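Filed under: Around the House, Wood & Furniture, Quick Fixes

Coffee table care for people with no time

Typing this between loads so bear with me. Got a bunch of messages after the last post asking how I keep the table in the den from looking like a bar top. Mostly I wipe it. But there's a bit more to it so let's go.

Dust first, always dry. Old T-shirt, old pillowcase, whatever's soft and doesn't shed. Go with the grain. If you spray first you just make gray paste and push it into the corners. Ask me how I know.

Then a damp cloth. Damp, wrung out hard. One tiny squirt of dish soap in a bowl of warm water does a whole table. Second cloth with plain water, third cloth dry. Yes three cloths. They're rags, you have plenty.

White rings. Everybody's favorite. Cloudy white means moisture in the finish and you can usually get it out. What I do:
- Leave it overnight. Some of them go away by themselves.
- Still there? Thin cotton towel over the mark, iron on low, no steam, 4 seconds, lift and look. Repeat. Stop if the towel feels hot.
- Still there? Plain mayonnaise. Dab on, leave it an hour, wipe off. Smells like a sandwich for a bit.

Dark rings are a diffrent animal. Water got through to the wood and you're looking at sanding. I live with mine and put a plant on it.

Polish. I used the Plasel lemon stuff for years and it built up into a film you could write your name in. Took a whole Sunday and a lot of mineral spirits to get it off (windows open, rags dried flat outside on the concrete, never wadded up in the trash, they can catch fire). Now I use Mak paste wax, twice a year, tops. Thin coat. Thinner than that. Let it haze, buff it till your arm complains.
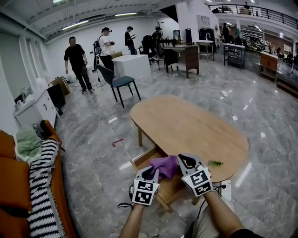 Light wood, honey-colored top. Crumbs hide on this color and so does dust, right up till the sun comes in.

Light wood vs dark wood – people always ask. Light shows coffee and ink. Dark shows every speck of lint and every fingerprint. Pick your misery. On light tops be careful with colored rags, new ones can bleed when damp. Wash them a couple times first or stick with white.

Greenery and flowers. Leaves and petals left on a top can stain, specially if they're wet. Sweep them up same day. And put something under the vase, not a doily, water goes straight through. A cork mat or a saucer.

Scratches. Little ones, rub a walnut over it. Raw walnut, broken in half, then your thumb to warm it up, then wipe. Works better on medium and dark wood. For pale tops I have a Collero wax stick in the closest shade I could find, fill the scratch, scrape flat with an old gift card, buff. From the couch you can't tell.

Sticky stuff. Candle wax – ice cube in a baggie, let it get hard, lift it with that same gift card. Sticker goo – cooking oil, ten minutes, wipe, then the soapy cloth. Kids' markers – try the soapy cloth first before you reach for anything with alcohol in it. Alcohol can eat the finish and then you've got 2 problems.

Wobble. Flip it over, check every screw or bolt. They loosen in winter when the heat's on. Snug them by hand, don't crank. If a joint is actually loose it wants wood glue and a clamp overnight, and wipe the squeeze-out right away with a damp rag.

Felt pads on the feet. Cheap ones fall off in a week. I get the nail-on kind from the hardware store in Dondthorpe. Drill a tiny pilot hole or you'll split the leg. Check them when you vacum.

Also keep it back from the radiator if you can. Mine sat too close one December and a crack opened up on the end, still there.

Oh and test everything underneath first, somewhere it won't show. Should of put that at the top. Dryer's buzzing, gotta run.

Tags: wood furniture, water rings, wax, cleaning rags

1629 shares
3 comments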